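Nov 15, 2018
Bench notebook - gripper comparison, block sort off the belt

Full run today with both arms live. Left arm takes blocks at the belt, right arm does the bins. Same orange-yellow building blocks as before, same belt, yellow bin and red bin side by side in the middle of the table. Drisar fingers with the mesh pads against the Sýkora fingers with the molded rubber. Very happy with how much we got through!
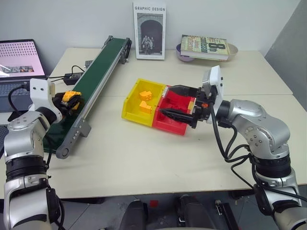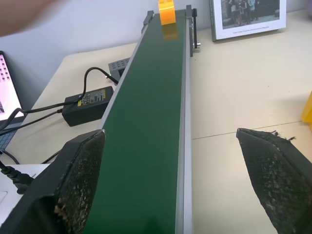
1. What changed since the last entry

Wrist camera mount is stiffer. Esther Chege printed a new spacer and the wobble I kept complaining about on fast stops is gone, or at least I can't find it in the logs anymore. Belt controller is still the Jellura unit on its old firmware. I left it alone on purpose, one thing at a time.

Finger opening is now set in the job file instead of being typed in at the start of each run. Should have done this weeks ago. I lost a whole morning in the first round to a wrong opening that I had typed myself.

2. Drisar fingers, mesh pads

145 picks, all off the moving belt, mixed blocks (square ones and the L-shaped ones). 5 misses. Four of those were L-shapes that came down the belt with the short leg toward the left rail, so the finger touched the leg first and pushed the block around before closing. The fifth I can't explain. Log says the gripper reported a hold, the arm lifted, no block. Saved the log, will look again.

What I love about these is how forgiving they are. Grab a block off center and it just settles in. I had the closing force way down, 41 on the controller scale, and it still held through the full swing to the bins. That's low! The rubber ones wouldn't do that on the same setting.

Pads do need attention. They pick up lint like crazy, the weave is full of dust and little tan bits, and the right pad has fibers fraying out along its upper edge. Didn't clean them before the run because I wanted to know how they do dirty. Answer so far: fine. But I don't want to start the long test on a pad that's coming apart, so new pads first.

3. Sýkora fingers, molded rubber

90 picks, then I stopped to leave time for the camera work. More misses than the Drisar set, nearly all of them on off-center blocks. When the block is lined up the grip is rock solid, no twist at all, and release is cleaner too. With the mesh a block sometimes hangs on for a moment after opening. With the rubber it's just gone.

So for placing I'd take the rubber, for picking off a belt I'd take the mesh. Which makes me want to try a mixed pair - Drisar on the left arm at the belt, Sýkora on the right arm at the bins. Esther had the same idea before I got the sentence out.

4. Camera notes

The belt is shiny enough that a block throws an orange reflection under itself. In the wrist view the detector likes to stretch the box downward to take in that glow, and then the pick point comes out too near. Worst at the far end, where the block is small in the view anyway. Raising the saturation cutoff helped a lot but cost us one real block in a darker patch of belt. Trying a polarizing film next, there's a sheet in the Bollolari box under the spare cables.

Also the fingers themselves take up a lot of the lower part of the wrist view. I'm masking them out with a fixed shape right now, which only works while the opening stays the same. The mask needs to follow the opening value. Easy enough now that it's in the job file.

Head camera is fine for the bins and no use for the near end of the belt once the left arm is over it. Keep using it for the bin check only.

5. Cables

Right arm wrist cables hang in loops down the arm and I don't like how close they get at full reach. Add two more clips. The power adapter by the conveyor could move back toward the wall as well, the left arm's cables run over on that side and it's getting crowded.

6. Next

New mesh pads, both fingers.
Mixed pair run, same block mix, same speed.
Polarizing film on the wrist camera, then put the saturation cutoff back where it was and compare.
Find out what happened on miss number five.
Ask Esther if the new spacer fits the right arm too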